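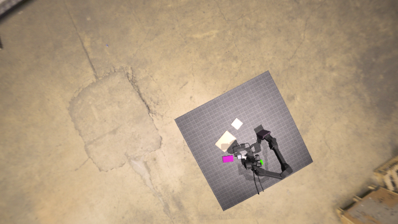 Demonstration collection in simulation

4 min read | Print | E-mail this page

Demonstration collection in simulation is the recording of example task runs inside a physics simulator, for later use in training a robot control policy. Each run, called an episode, pairs rendered camera views with the commands sent to the arm.

Scene setup

A typical tabletop scene has a single arm, a gridded mat and a few simple blocks or tiles in plain colors. The surroundings may be far more detailed than the work area. A scene can place the mat on a stained concrete floor with wooden pallets at one side, so that the policy learns to ignore background texture. Overhead views show the layout of the mat well but give little information about height — a second view is often recorded for that purpose.

Recording

In the Zeswood set, compiled under Siriporn Boonyarit, an operator steers the simulated gripper with a handheld controller. State and commands are stored at 15 samples per second. Block positions and mat rotation are redrawn before every episode. The set holds 2,054 episodes across 29 floor textures.

Filtering

Episodes are replayed from the stored commands before release. A run is dropped if the replay ends in a different state, or if it exceeds 700 samples. Lindalva Conceição later added a check for blocks that pass through the mat — a fault caused by large time steps.

See also: Bokenard format; Teleoperation

12 shares | 3 comments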